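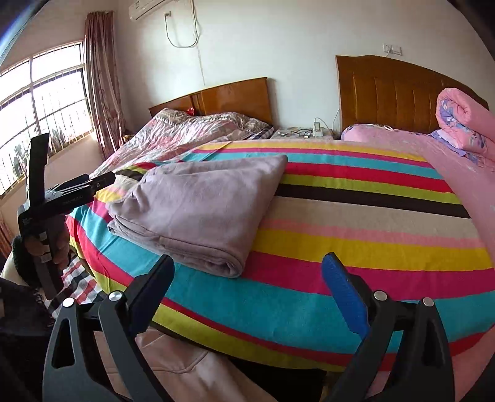
Bedding Tips for People Writing Folding Software

Most of the household advice on this site assumes you own a pair of arms. This page is for readers who would like a program to make the bed instead, and who have found out how much a program doesn't know about blankets. I keep the list going with Naa Korletey, who does the planning code. I do perception, so whatever goes wrong is mine.

Fold first, then let the software see it. A folded blanket in the middle of a striped sheet is a gift: plain color, stacked layers, one clear edge facing you. Save that view as your goal state. Ours, on a tool called Fandard, is a mauve-gray blanket on stripes of turquoise, red, yellow and lime green, and the segmenter finds it without being begged.

Stripes cut both ways. They are wonderful for telling you which way the sheet curves and awful if your edge detector thinks every color change is the end of the fabric. Ours once proposed 35 edges for one sheet. Turn down the color gradient term and lean on depth. If you have no depth, lean on a plain sheet and tell people it's a style choice.

Pick the right bed. Bedrooms with two beds need a target mask before anything else runs. Kekeli Amoah lost an afternoon to a planner that kept choosing the rumpled quilt across the room, on the grounds that it had more to do over there. Fair point, wrong bed.

Grab the fold, not the top layer. Set the approach from the folded edge, jaws open, and close only when two layers or more are between them. One layer and you are unfolding.

Two grippers, one clock. If your left and right streams drift, the blanket gets pulled by one hand and then apologized to by the other. Check the timestamps before you blame the policy. We throw out any take with a gap over 74 milliseconds.

Daylight is a setting. A big bright window will drag your exposure down and turn the dark stuff outside and the dark stuff inside into the same stuff. Lock exposure on the sheet. Half-drawing the curtain also works and needs no pull request.

Mark the cords as keep-out. Nightstands grow power strips, chargers and coils of cable, and to a cloth model a coil of cable looks like an especially keen piece of hem. Draw the box by hand. Panagiotis Kokkinos wrote an automatic version, Borkowska, and it's very good at finding shoelaces.

Label the lumps. A rolled comforter is not a pillow, however much it would like to be. We use separate classes for rolled, folded, draped and "other," and "other" is the biggest. Kanchan Tomar wants it split into 5. Kanchan is welcome to do the labeling.

Wide lenses bend straight beds. Undistort before you fit any lines, or the planner will fold along a curve and you'll get something shaped like a croissant.

Last updated 3 May 2021. The pillowcase page is still a draft, as are our pillowcases.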